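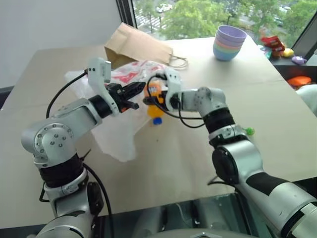
Both arms at the bagging table, with the soda bottle held in the right gripper.

Questions about the dropped bottle fault

What happened?
In December, during the bagging task at our Brindham site, the right arm opened its gripper before the left arm had closed. The bottle fell on the table and rolled to the floor. No person was hurt. Domnica Bălan was on shift and pressed the stop button.

Why did the gripper open too early?
The right arm waits for a "grip confirmed" signal from the left arm. The signal was sent when the left jaws touched something soft, and the program took this for the bottle. In the log of that run, the error is at step 1,146.

Was it the first time?
No. Tarek Atallah read the logs of 421 earlier runs and found the same early signal in 19 of them. In those runs the object did not fall, so the fault was not reported. We should have looked sooner.

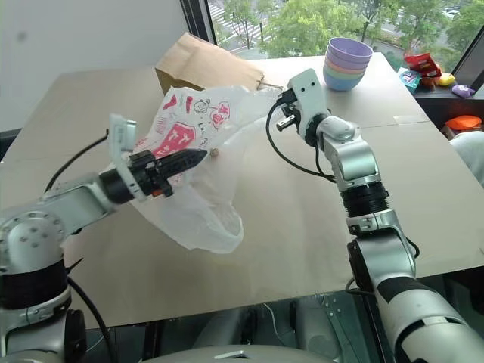
Is the plastic bag a problem also for the cables?
It can be. Thin plastic moves easily, and a handle can go around a cable when the wrist turns. Before you start, please look at the cable loops on both arms. If the bag is caught, press stop first and wait until the arms stand still. Do not pull it free while the motors are on.

What was changed?
The left gripper must now feel a steady force for a longer time before the signal is sent. Handovers also run at 70 percent of the former speed. Bujar Perić installed both changes on the Brindham arms. The Vendero site still has the old version, so please do no handovers there for the moment.

May I use glass bottles?
No. Only plastic bottles, with the cap closed tightly.

What must I do if an object falls?
Press stop, and leave the object where it is until the status light is green. Then write the run number in the fault book, also when nothing is broken.

Whom do I ask?
Eleni Georgiev for questions of safety, Bujar for the software. Messages sent after 4 p.m. are answered the next working day.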